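3.2 Abräumen des Tisches

Untersucht wurde, in welcher Reihenfolge nach dem Essen sortiert wird: Geschirr, Verpacktes, Reste. Die Auswertung umfasst 28 Durchgänge aus dem Oktober, kodiert von Hanane Fawzy und Fouad Hamdy.
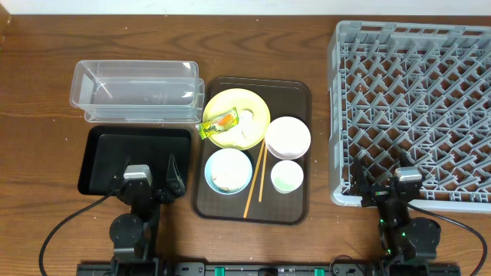
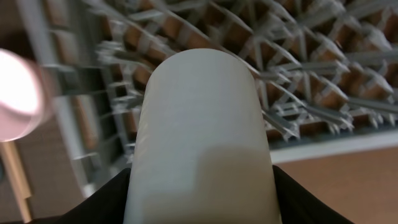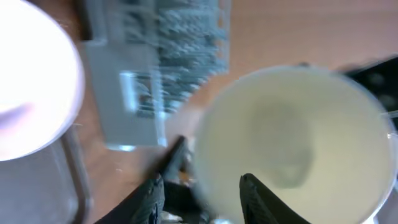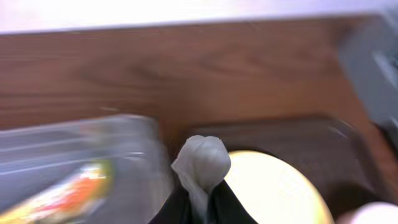 Abb. 4: Geschirr, Behälter und Verpacktes beim Abräumen.

Speisereste wurden getrennt vom Geschirr erfasst, Getränkereste ebenso. Verschlossene Snacks galten als aufzubewahren - auch dann, wenn sie auf einem benutzten Teller lagen. Strittige Fälle entschied Jytte Damgaard.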